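Notebook Bench log Faults Parts Index

6/10/25
Tyson Sutherland

Replay fault on the Starness arms, tidy-the-cups task. Stopped work on it for now. Writing this down while I still remember the order of things.

Jamie Hartley loaded the latest batch from the flat on to the pair at Rarnulthorpe and ran it at quarter speed with the guard shut. First few takes fine. Then on one of them the right arm came down over the cup with its jaws wide open, moved off as if it was carrying something, and the left arm closed hard on nothing at all. Jamie let it go on a bit too long (his words) and on the next pass the right arm came down with the jaws shut and pressed on top of a paper cup until the force limit tripped. Cup flattened, tablecloth dragged, mount bracket on the right wrist bent by a couple of millimetres. No one was inside the guard.

The takes all come from the same small room and the same table, checked cloth, cups and tubs mostly on their sides to start with. Both hand units in use, one per hand.
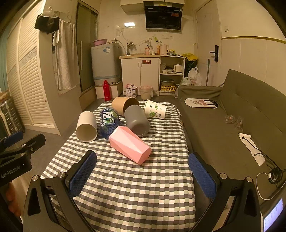 What we checked first

The arms. Homed both, ran the jaw test from Fitetico, open and closed ten times each. Nothing wrong apart from the bracket. Swapped the wrist cables over in case of a bad connector and the fault stayed with the take, so the cables went back as they were.

Then the calibration file. It was the August one and should have been replaced, so I was fairly sure I had it. Put the new one in, ran the same take again, same result. Lost most of the morning on that. The August file has been taken off the machine anyway.

What it was

Our converter, Arsenault. It takes the two streams for each take and pairs the hand positions with the jaw widths. The positions carry a left/right tag and it uses that. The widths it was pairing by whichever stream started first, on the assumption that left always starts first. Left does usually start first. When it doesn't, the right arm gets the left hand's widths and the other way round, and every other check passes. The file is the right length, the limits are all respected, the timestamps line up.

I wrote that part in the spring and there is a comment above it saying "left is first". No test for it.

Easiest way to see it is to stop on a moment when the jaws have hold of something and read the width that was written for that hand. I used grasps on the matte grey cup because it is easy to pick out against the cloth.
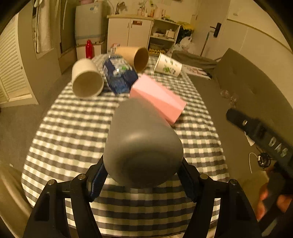
With the swap in place the number for the gripping hand sits at fully open all the way through the grasp, then drops at some point when the other hand does its own work. Once you know to look it is obvious on the plot. Jamie wrote a short script that flags any take where the width and the picture disagree, and we checked its first results by eye until we were happy with it.

Numbers for the batch: 211 takes, 42 swapped. Of those, 31 are fixed by running the converter again with the tags used properly. The other eleven have the tag missing on one stream, so there is nothing safe to pair on. I could guess them from the video but I would rather leave them out until someone has time to do it by hand. They are in the folder called hold. Please don't move them back.

About the stop

This matters more to me than the swap. The force limit on the right arm was still set for the old steel tray job, which is far too high for paper cups and too high in general for a replay nobody has seen before. It did trip, but late. Limit is now 2 newtons over the free-running value for any first replay, on both arms, and it has to be raised by hand afterwards. Jamie has also moved the stop button to the near side of the guard – he had to reach across the keyboard for it.

Still to do:
- new bracket for the right wrist, spare is in the drawer under the printer but check the hole spacing, the last one was out
- test for stream order in Arsenault, both orders, plus one with a tag missing (should refuse, at the moment it carries on)
- look back through the older batches. Not started. The single-hand ones can't be affected
- let the people doing the recording know they don't have to start left first. Jamie had already suggested asking them to and I said no, the converter should cope

Reran six of the repaired takes before we packed up, guard shut, quarter speed. Jaws closed on the correct side in all of them. The last one dropped the cup halfway over but I think that is the bent bracket, so no more running on the right arm until it is changed.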